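Capítulo 8
La exposición de sombreros y complementos

Objetivos del capítulo
Distinguir los soportes habituales para sombreros, gorras y gorros.
Preparar una superficie de trabajo antes de montar un expositor.
Colocar un sombrero de ala blanda sin deformar la copa.

8.1 El sombrero fuera de la caja

Un sombrero guardado en su caja no se vende. El cliente quiere ver la altura de la copa, la caída del ala y el color a la luz de la tienda, y para eso la prenda tiene que estar levantada y a una distancia cómoda de la mano. En los comercios pequeños este trabajo lo hace la misma persona que atiende, muchas veces a primera hora y con poco espacio.

Yetunde Nwankwo, encargada durante años de la sección de complementos de los almacenes Tomis, calculaba que en temporada pasaban por sus mesas alrededor de 1.000 sombreros. Su norma era sencilla: ninguno volvía a la caja con el ala doblada.

Los soportes se clasifican por la forma de la parte superior. Los de disco plano son baratos y sirven para sombreros rígidos, como el canotier. Los de cabeza maciza, de corcho, espuma o madera, llenan la copa por completo y se usan en escaparate. Los de alambre reproducen solo el contorno de la cabeza mediante aros curvados; pesan poco, dejan pasar el aire y apenas se ven una vez puesto el sombrero.

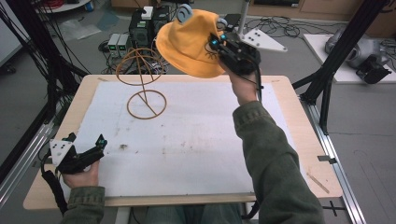

El sombrero de pescador, también llamado bucket, es un buen modelo para empezar a practicar. Tiene la copa baja y el ala corta e inclinada hacia abajo, y al ser de tela admite que se corrija la posición varias veces. Si lleva apliques o bordados, hay que decidir antes de colocarlo qué lado quedará hacia el público. En las prendas infantiles o de fantasía, el motivo suele ir al frente aunque la costura trasera quede a la vista desde un lateral.

8.2 Preparación de la mesa

La mesa de montaje debe ser estable y de color claro, para que se distingan los hilos y las pelusas. Conviene pasar un paño seco y retirar todo lo que no se vaya a utilizar. Después se apoya el soporte y se comprueba que la base no baila. Si la varilla está torcida, se endereza antes de seguir.

8.3 Colocación

Se sujeta el sombrero por el ala, cerca de la copa, y se lleva por encima del soporte hasta que el centro de la copa coincida con la varilla. Se baja despacio. Cuando la tela toca los aros se suelta y se repasa el borde con los dedos, de delante hacia atrás. El ala blanda no se estira: se deja caer y se corrige solo donde haya quedado un pliegue.

Actividad 23
Por parejas, colocad un sombrero de tela en un soporte de alambre y otro en uno de disco. Anotad las diferencias en la forma de la copa y comparadlas con las de otra pareja.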